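**1/** Mum asked what I'm studying this term. I said robotics. She asked if I could fix the dishwasher. Anyway, a thread about our group project, on which I've now spent more hours than on any relationship.

**2/** The unit: teams of four, one simulated two-armed robot, one simulated room, a list of household jobs. Pick something up, put it somewhere else. My three-year-old nephew has this down cold and he's not even enrolled.

**3/** Our team is called Trudis. It won a vote against Team Name Pending, and the margin wasn't flattering. The simulator is Sesora, which the uni has on the lab machines at Pridcombe and which runs on my laptop the way a washing machine runs on gravel.

**4/** Week one, January. Summer session, 38 degrees out, everyone I know at the beach. I'm inside watching a white robot put its elbow through a bench. Through it. No collision, no complaint from the physics, just serene passage. I've been to yoga classes with less inner peace.

**5/** Somebody had switched off collisions to "speed up testing". It did speed up testing. We had a 100 per cent success rate at touching things and a zero per cent success rate at holding them.

**6/** Collisions back on. The robot now treated the bench as a mortal enemy. First proper run, it hit the thing so hard the bottles left the room. We found one of them later by its coordinates. It was still going.

**7/** A word about our planner. We nicked the structure from the demo code in the course notes and renamed it Krajčí so it would feel like ours. Krajčí works out how to get the arm from A to B. Krajčí likes to see a bit of the countryside on the way.

**8/** The job we drew for assessment is the green thing. Officially it's "vegetable, long". In the team chat it's the cucumber, except for one holdout who says pickle and has put pickle in the variable names. So the code has a cucumber class with a pickle_pose in it and I have to explain this to a marker.

**9/** Why it's hard, for the two of you still reading: it's lumpy, it's glossy, and it rolls. Close the fingers a smidge off centre and it shoots out sideways like soap in a shared bathroom. We've had it under the plant. We've had it on the piano.

**10/** Yes, there's a piano. A little keyboard, anyway. Came with the room. The other teams have ignored theirs. Our left arm can't leave it alone, and when you ask for a neutral resting position it parks itself right next door like it's waiting for a request.

**11/** I checked the logs last night: 2,787 grasp attempts since we started keeping count. If I'd been paid by the cucumber I could've moved out of the share house.

**12/** Things that did not help:
- making the cucumber heavier
- making the cucumber stickier (the gripper then wouldn't let go, ever, and we had to restart)
- moving the cucumber closer, which the rubric calls "altering the task" and I call hospitality

**13/** What did help, annoyingly, was going slower. The tutor suggested it in the first week. We said we'd look into it. Come down from above, pause, check where the thing is, then close. The pause is half a second and I resent every bit of it.

**14/** February 25, 2020, evening, everyone still in the lab living on servo sausage rolls. Trying the new approach with the pause in.

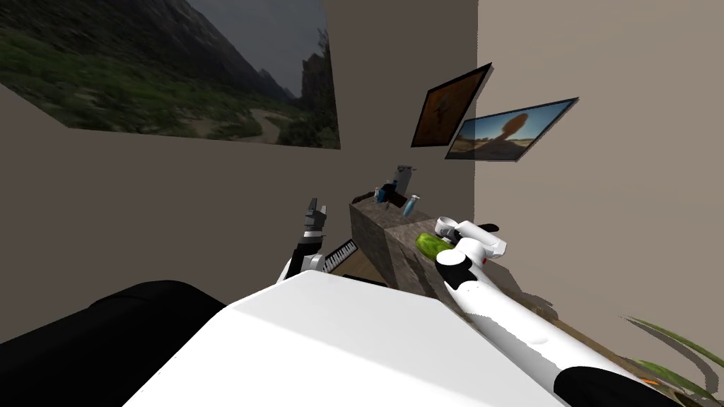 *Right gripper over the cucumber (pickle). Left arm over by the keys, as per usual.*

**15/** I'd like it noted that somebody at Sesora hung a mountain valley and a desert in that room. Lovely bit of decorating. Better than my place, where we've got a calendar from the chemist.

**16/** Score from tonight's batch with the pause: 19 clean pickups, then 2 where it went on the floor. Floor ones don't count as pickups. I asked.

**17/** There was a small cheer. The team on the next desk, who are doing "bottle, blue" and having a rotten time, did not join in.

**18/** Still to do: put the cucumber down again. Turns out that's a separate section of the rubric with its own marks. We'd read that page as a heading.

**19/** Also the report, the video, and a find-and-replace on pickle that I plan to run once the holdout has gone to get the bus.

**20/** Mum's just texted. The dishwasher's making the noise again.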